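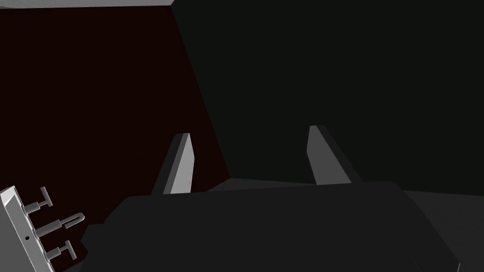 Pince à deux doigts, image de synthèse

Un pochoir sur mon mur, et une galerie qui veut me le « racheter » : sérieux ou pas ?
Posé par Mirjam Van Wijk, rubrique Logement et voisinage

Bonjour,

Je suis propriétaire d'une petite maison avec un garage qui donne sur la ruelle derrière la gare. En décembre, quelqu'un a peint un héron au pochoir sur le mur du garage, pendant la nuit, sans rien me demander. Signé « Clurnemley ». J'avais déjà acheté la peinture pour recouvrir quand le journal du coin a publié un papier expliquant que ce Clurnemley serait « très recherché ». Recherché par qui, l'article ne le dit pas.

Depuis, j'ai reçu un courrier d'une galerie Gadov, que je ne connais pas. Ils me proposent 2000 euros pour déposer le morceau de mur (ils découpent l'enduit et les briques, puis ils rebouchent, paraît-il à l'identique). Il faut signer sous 17 jours. Et avant cela je devrais verser 101 euros de « frais d'authentification », remboursés à la vente. C'est surtout ce dernier point qui me chiffonne.

Trois choses que je voudrais savoir :
est-ce que j'ai le droit de repeindre, tout simplement ?
est-ce que j'ai le droit de vendre ?
et est-ce que quelqu'un ici a déjà eu affaire à ce genre de galerie ?

Mon voisin jure que je n'ai plus le droit de toucher au mur parce que c'est « une œuvre ». Il jurait aussi que la mairie allait refaire la ruelle.

Réponse de Leif Solheim (7 votes)

Je ne suis pas avocat, j'ai seulement eu un dossier voisin en copropriété, donc à prendre avec la prudence d'usage.

Repeindre : le mur est à vous, la peinture a été faite sans votre accord, et je ne connais pas de cas où un propriétaire privé ait été condamné pour avoir nettoyé un graffiti non autorisé. Prenez une ou deux photos datées avant et portez plainte si vous voulez une trace pour l'assurance. Si la maison est dans un périmètre protégé, regardez quand même la règle sur les couleurs de façade, c'est là qu'on se fait attraper.

Vendre, c'est plus trouble. Posséder le mur ne vous donne pas les droits d'auteur sur le dessin. Vous ne pouvez pas en tirer des affiches, par exemple. Pour la vente du morceau lui-même, les juristes que j'ai lus ne disent pas tous la même chose, surtout si l'artiste se manifeste et conteste le découpage. Lisez bien qui porte ce risque dans le contrat. J'imagine que c'est vous.

Quant aux 101 euros, un acheteur qui veut votre bien paie son expert. Je n'ai jamais vu d'acheteur honnête demander de l'argent au vendeur avant d'avoir acheté. Demandez le numéro d'immatriculation de la galerie, l'adresse, l'attestation d'assurance de l'entreprise qui découpe et le nom de l'expert. Par écrit. Un garage en brique ancienne dont on retire un carré, cela peut coûter plus cher à reprendre que ce qu'ils vous offrent, et « à l'identique » ne veut rien dire sans devis joint.
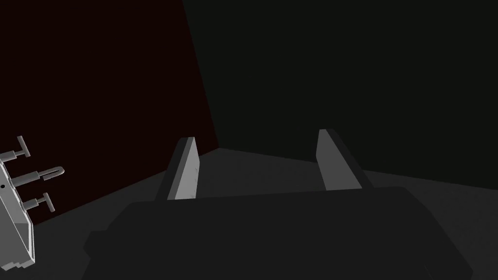 Doigts gris clair et boîtier sombre d'une pince robotique, image de synthèse

Réponse de Myrto Vrettos (2 votes)

Gardez-le !! Il y a eu pareil chez ma belle-sœur à Westerberg, un renard, elle a mis un plexi devant et maintenant les gens font le détour. Bon, le plexi a été tagué aussi. Mais la galerie je ne signerais pas.

Réponse de Leif Åberg (0 vote)

Ça vaut peut-être beaucoup plus que 2000, renseignez-vous dans une maison de ventes. Un ami d'un ami a vendu une porte de cave une fortune.

Commentaire de Leif Solheim
Une porte se démonte, un mur non. Et « un ami d'un ami », j'aimerais voir le bordereau de vente.

Commentaire de Mirjam Van Wijk
Merci. J'ai écrit à la galerie pour demander l'immatriculation et le nom de l'expert. Réponse reçue à 22 heures : l'expert « souhaite rester discret » et il me faudrait me décider vite, un autre mur les intéresse à Anberg. Tant mieux pour Anberg. J'ai aussi appelé le journal pour savoir d'où venait le « très recherché », on m'a dit que cela figurait dans un communiqué. Je n'ai pas réussi à savoir de qui. Je ne paie rien et je garde le pot de peinture au garage pour l'instant.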